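Virdale 升降桌 安装与使用手册
第 4 章 桌面布置、走线与首次校准

本章适用于已按第 3 章完成桌架组装、并已将桌板固定到桌架上的用户。单电机型与双电机型的步骤相同,有差别的地方在步骤内注明。控制盒为 Rilard 型,手控器分为标准型和带记忆键型,按键位置见手控器背面标签。

4.1 开始之前

确认以下各项:

桌架横梁上的全部螺钉已拧紧,横梁与立柱之间没有可见间隙。
桌板厚度不小于 27 毫米。桌板较薄时,随附的桌板螺钉会穿透板面,应改用较短的螺钉,规格见附录 B。
四个调平脚均已接触地面。用手按压桌板任意一角,桌子不应摇晃。
桌子后方有可用的接地插座,插座与控制盒之间的走线距离不超过电源线长度。随附电源线长度为 3,000 毫米。
桌子上方和两侧没有搁板、窗把手、吊灯或其他固定物。桌子在全行程内与任何固定物之间都应留有间隙。

小心:完成 4.3 节的校准之前,请勿在桌面上放置显示器、主机或其他重物。未校准时,左右立柱的高度可能不一致,桌面会倾斜。

小心:请勿使用延长线盘为控制盒供电。线盘未完全展开时会发热。

4.2 安装控制盒与手控器

1. 将控制盒放入桌板下方的金属托架,接口一侧朝向桌子后沿。托架两端的卡舌应扣入控制盒侧面的槽内,扣到位时有轻微的咔嗒声。

2. 将左侧立柱电缆插入标有 M1 的接口,右侧立柱电缆插入标有 M2 的接口。单电机型只使用 M1,M2 的防尘塞保留在原位。

注:插头只有一个方向可以插入。插不进时请旋转插头后再试,不要用力。

3. 将手控器电缆插入标有 HS 的接口。

4. 在桌板前沿下方选择手控器的位置。惯用右手者一般装在右侧,惯用左手者一般装在左侧。手控器前缘与桌板前缘平齐,或略微缩进。手控器伸出桌沿时容易被座椅扶手撞到。

5. 桌板上已有预钻孔时,使用预钻孔。没有预钻孔时,用铅笔标出孔位,先钻引导孔,再用两颗自攻螺钉固定。钻孔深度不得超过桌板厚度的一半,可在钻头上缠一圈胶带作为深度标记。

6. 最后连接电源线。先将电源线插入控制盒,再插入墙面插座。

通电后手控器显示屏亮起。显示横线表示尚未校准,属于正常状态。显示以字母 E 开头的代码时,拔下电源线,按 4.8 节处理。

4.3 首次校准

校准使控制盒记录立柱的最低点。首次通电、更换控制盒或更换立柱之后必须进行。搬运桌子后,如果桌面明显不平,也应重新校准。

1. 清空桌面,并移开桌下的座椅、抽屉柜和纸箱。

2. 按住下降键,直到桌面降到最低位置并停止。松开按键。

3. 再次按住下降键并保持。桌面先继续下降一小段,再回升一小段,然后停止。在此期间不要松开按键。

4. 显示屏由横线变为数字后,松开按键。校准完成。

5. 按住上升键,将桌面升到最高位置,再降回最低位置。全程观察电缆有无拉紧,立柱有无异常声音。

注:步骤 3 中途松开按键时,校准不会保存,需从步骤 2 重新开始。

注:控制盒连续运行一段时间后会进入热保护,显示屏显示 HOT。此时停止操作,保持通电并等待 180 秒,再继续。不要用断电的方式解除热保护。

4.4 设定显示高度

校准后显示的数值以出厂标准桌板为基准。使用自备桌板时,显示值与实际高度可能不同,可按以下步骤修正。显示值只影响读数,不影响行程。

1. 将桌面降到最低位置。

2. 用卷尺测量地面到桌板上表面的距离。在桌子左右两端各测一次。两次读数不一致时,先调整调平脚,再重新测量。铺有地毯时,从地毯被调平脚压实后的表面量起。

3. 同时按住上升键和下降键,直到数字开始闪烁。

4. 用上升键或下降键将数字改为实测值。

5. 停止按键,等待数字停止闪烁。新数值自动保存。

手控器的显示单位可在厘米和英寸之间切换,方法见附录 A。切换单位后,已存储的记忆高度保持有效。

4.5 电缆管理

升降桌与固定桌的走线要求不同。固定桌只需考虑桌面到插座的最短路径,升降桌则需按最高位置预留长度。大部分与电缆有关的故障由预留不足引起:桌面升高时电缆被拉紧,插头松脱,或显示器被向后拖动。

整个桌面应只有一条电源线通向墙面。将多孔插座固定在桌板下方,使其随桌面一起移动,各设备的电源线全部接到该插座上。

1. 将线槽安装在桌板下方靠近后沿的位置。线槽两端与立柱之间应留出放入手掌的空间,便于以后增减电缆。

2. 将多孔插座放入线槽,开关朝向使用者一侧。用扎带在两处固定。

3. 将显示器、主机和充电器的电源线由桌面后沿引入线槽。过长的部分在线槽内绕成松散的圈,用魔术贴扎带固定。请勿将电源线折成锐角。

4. 将控制盒的电源线与多孔插座的电源线并拢,套入编织套管。套管上端固定在线槽一侧,下端固定在立柱底脚内侧。

5. 将桌面升到最高位置,检查套管。此时套管应仍有松弛的弧度。没有弧度时,松开上端固定点,放出更多长度。

6. 将桌面降到最低位置,检查套管是否堆积在调平脚下方或座椅轮子的滚动路径上。

7. 网线、音频线等需要连接到墙面的信号线另用一根套管,与电源线分开布置。

主机放在地面上时,连接主机与显示器的视频线也应按最高位置预留。标准长度的视频线常常不够,可改用较长的线,或使用 Zostia 主机吊架将主机固定在桌板下方。吊架的安装位置应避开横梁和控制盒,主机底部在最低位置时不得接触地面。

警告:电缆不得穿过立柱的伸缩段,也不得缠绕在立柱上。立柱下降时会夹断电缆,造成触电或短路。

警告:请勿在线槽内串接第二个多孔插座。

4.6 桌面物品的布置

桌面布置影响两个方面:桌架受力是否均衡,以及使用者在坐姿和站姿下是否都能保持合适的姿势。先放置重物,再放置常用的小件。

4.6.1 重物

1. 将显示器支架夹在桌板后沿,尽量靠近两根立柱之间。支架夹具下方不得压住线槽或电缆。

2. 使用两台显示器时,将支架装在桌板中部。只能装在一侧时,把其他重物放在另一侧。

3. 打印机、音箱和书籍应靠近立柱上方放置,不要放在桌板的悬出部分。

4. 放置完成后,将桌面升降一次。左右两侧应同步移动。一侧明显滞后时,重新分配重物。

桌面物品的总重不得超过铭牌标注的额定载重。夹在桌沿的支架、挂在桌板下方的抽屉和主机吊架均计入总重。人员不得坐在或站在桌面上。

4.6.2 显示器

显示器正对使用者,上沿与视线平齐或略低。使用多焦点镜片者可再降低一些。屏幕与眼睛的距离以伸直手臂、指尖刚好触及屏幕为参考。

从坐姿转为站姿时,多数使用者的视线与肘部之间的高度差会略有变化。使用可调支架者应分别在两种姿势下检查屏幕高度,取一个两者均可接受的位置。

4.6.3 键盘与鼠标

先调节桌面高度,再确定键盘和鼠标的位置。顺序颠倒时,使用者往往会抬高肩部来适应已摆好的键盘。

1. 坐正,上臂自然下垂,肘部弯成直角。升降桌面,直到前臂与桌面平行。

2. 将键盘放在正前方,以字母区而非整个键盘的中线对准身体中线。键盘后部的支脚保持收起。

3. 将鼠标放在键盘旁,与键盘处于同一高度。操作鼠标时,上臂不应向外伸展。

4. 小键盘使鼠标离身体过远时,改用不带小键盘的键盘,或把鼠标移到另一侧。

5. 将鼠标垫整个放在桌板的平坦区域上,不要压在桌沿的弧形部分。垫子的角度可随前臂方向偏转,不必与桌沿平行。

6. 移动鼠标时以前臂带动,手腕保持平直。活动范围过大时,在操作系统中提高指针速度。

木纹桌板上使用光学鼠标时,建议使用颜色均匀的鼠标垫。鼠标垫还能减少鼠标脚贴对清漆表面的磨损。深灰色鼠标垫与浅色木桌面都能使用黑色鼠标,二者的差别主要在滑动阻力。

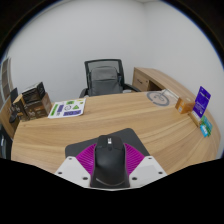
4.6.4 靠近桌沿的物品

桌面移动时,靠近桌沿的物品会与座椅扶手、窗台或邻近的柜子发生碰撞。水杯应放在桌面内侧,并远离多孔插座的正上方。台灯的夹具应夹紧,灯臂在最高位置时不得触及墙面搁板。

桌下的活动抽屉柜应低于桌面最低位置时的横梁下沿。无法满足时,把抽屉柜移到桌子外侧。

4.7 存储与调用高度

本节仅适用于带记忆键的手控器。手控器上标有 1 至 4 的四个按键各可存储一个高度。

存储:

1. 用上升键或下降键将桌面移到所需高度。

2. 按一下 M 键。显示屏显示 S。

3. 在 S 消失之前按 1 至 4 中的任意一个键。显示屏显示所存的位置编号,存储完成。

调用:

1. 确认桌面上方和下方没有障碍物。

2. 按一下相应的数字键。桌面自动移动到所存高度。

3. 移动过程中按任意键,桌面立即停止。

建议将 1 存为坐姿高度,将 2 存为站姿高度。站姿高度的确定方法与 4.6.3 节步骤 1 相同,只是改为站立,并穿上平时工作时穿的鞋。使用抗疲劳垫者应站在垫上测定。

多人共用一张桌子时,可用 3 和 4 存储第二位使用者的高度。存储新高度会覆盖该键原有的高度,没有提示音。

童锁:按住 M 键,直到显示屏显示锁形符号。再次按住 M 键可解除。桌子所在房间有儿童或宠物时,离开前应启用童锁。

4.8 遇阻回退与错误代码

桌面在移动中碰到障碍物时,控制盒检测到阻力上升,停止移动并反向回退一小段。移开障碍物后可继续操作。

小心:遇阻回退只用于减轻损害,不能代替使用者的观察。较软的物品和桌沿外侧的轻微接触可能无法触发该功能。

遇阻回退的灵敏度分为高、中、低三档,出厂设为中档。桌面载重较大、上升时无故回退者,可改为低档。改档方法见附录 A。

E01 或 E02:立柱电缆接触不良。拔下电源线,重新插紧 M1 和 M2,再通电。

E03:载重过大。移走部分物品,等显示恢复后再操作。

E04:手控器连接中断。检查 HS 接口,并检查手控器电缆有无压痕。

E05:左右立柱高度不一致。按 4.3 节重新校准。

E07:供电电压异常。将电源线改插到另一路插座。

同一代码在处理后反复出现时,停止使用,拔下电源线,并联系经销商。请提供铭牌上的序列号和控制盒型号。请勿自行打开控制盒或立柱,二者内部没有可由用户维修的零件。

4.9 使用中的检查

安装后使用一周左右,重新拧紧横梁和桌板的全部螺钉。木质桌板会随室内湿度略有伸缩,首次供暖季节开始后应再检查一次。此后每半年检查以下项目:

调平脚是否接触地面。
套管上下固定点是否松动。
显示器支架夹具是否移位,夹具下方的桌板有无压痕。
多孔插座和插头有无变色或异味。
立柱外表面有无刮痕。刮痕集中在一侧,说明有物体与立柱摩擦。

清洁桌面时使用拧干的软布。请勿让水流入桌板接缝或手控器。油污可用少量中性清洁剂擦除,再用清水布擦拭一遍。请勿使用含研磨剂的清洁剂,也不要在立柱上涂抹润滑油,立柱出厂时已完成润滑。

移动桌子前,将桌面降到最低位置,清空桌面,拔下电源线,并把套管下端从底脚上松开。由两人分别抬住横梁两端。请勿抬桌板,也不要拖拽,拖拽会使调平脚弯曲。就位后重新调平,接通电源,并核对显示高度。

4.10 附件与替换件

以下附件可与本章所述桌架配合使用,订购时请注明桌架型号。

Virdale 线槽,含固定螺钉与魔术贴扎带,订货号 3,390。
Virdale 编织套管,可剪裁,剪裁端用热缩管收口。
Zostia 主机吊架,宽度与深度可调,附防滑衬垫。
Paul 抗疲劳垫,边缘为斜坡,座椅轮子可以驶过,但不应长期压在垫上。

附件的安装孔位见各附件自带的说明页。附件说明与本手册不一致时,载重限制以较低者为准。

桌架的拆卸与长期存放见第 5 章。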